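Best way to store dried beans long term?
Posted by grendcombe_kitchen in Pantry and Storage

I bought a 30 pound sack of pinto beans in November and the paper is starting to split. There are only 2 of us, so it will take a while to get through them. Can I put them in plastic tubs or do I need glass? The pantry is dry but gets warm in the afternoon.

Dušan Tomić
Either is fine if the lid seals. Freeze the beans for a few days first in case there are weevil eggs, then let them come back to room temperature before you open the bag, or you'll get condensation.
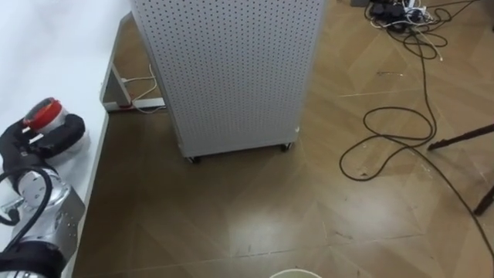
Warm pantries age beans faster than anything else. They stay safe to eat but take longer to soften. I'd split the sack into small containers and keep most of them in the coolest closet you have. A white cylinder with a bright red lid, like the one lying on the table, is easy to spot on a low shelf. Write the month on masking tape and use the oldest first.

Shao
glass. mice chewed through my plastic ones

losen29
If they've gone hard, soak overnight with a little baking soda. Worked on mine, and they were nearly 2 years old.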